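Setting up your Ziteveo watch-along room
Section 4: Hosting a chat show night

Talk shows are brilliant to watch with other people, and a watch-along room lets your whole group see the same interview at the same second, gasp at the same answer and argue about it in the side chat. You need a host account, the Ziteveo app on your television or laptop, and a show from the catalogue.

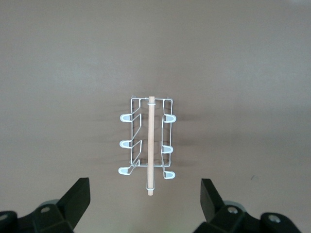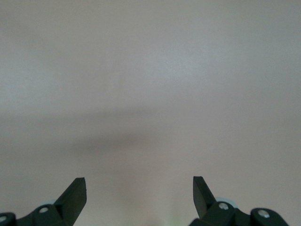 Before you start

Check that your app is version 36 or later. Older versions can join a room but can't open one. Look under Settings, then About.

Each room holds up to 124 guests, plus the host. If you run a bigger fan club, see Section 7, Linked rooms.

4.1 Opening the room

1. Sign in and choose Rooms from the side menu.
2. Press New room and type a name. Guests see this name on their invitation, so make it a fun one!
3. Choose your show. Type the presenter's name or the guest's name into the search box — both work, and so does the name of a film they came on to plug.
4. Pick the episode. Anything marked with a clock hasn't been released yet. You can still book it, and the room will unlock when the episode does.
5. Press Save. Your room code appears at the top of the page.

Note: Room codes are case sensitive. Tornach and tornach are two different rooms.

4.2 Inviting people

1. Open the room and press Invite.
2. Copy the link, or send the code by message.
3. Choose Open door if anyone with the code may come in, or Knock first if you'd like to approve each guest.

Knock first is lovely for small groups. For a big reunion special or an awards night interview you'll want Open door, or you'll spend the first ten minutes letting people in and miss the monologue.

Caution: Don't post an Open door code on a public page. To replace a code that has got out, press Invite, then New code. Guests already inside stay where they are.

4.3 Running the side chat

The chat sits to the right of the show on a laptop and underneath it on a phone. Messages can be up to 900 characters long, plenty of space for a theory about who isn't speaking to whom.

1. Press the speech bubble to open the chat.
2. Turn on Spoiler cover if some of your guests watch with a delay. Messages stay blurred until each guest reaches that point in the episode.
3. To start a poll, type /poll followed by your question. Try "Was that apology real?" and watch the room light up.
4. To hand the chat to a friend, press their name and choose Make co-host.

Note: Co-hosts can mute guests and close polls. They can't pause the show.

4.4 If the picture and chat drift apart

1. Ask the guest to press Catch up.
2. If that doesn't help, press Pause for all, wait for every name to turn green, and press Play.
3. If you see error 109, the guest's app has lost the room. They should leave and rejoin with the same code.

The Drisow sound pack (applause, drum roll, a truly wonderful gasp) is switched off while the room is paused and comes back by itself when you press Play.

Guide text by Aldo Vitale. Saving clips and sharing your poll results are covered in Section 5.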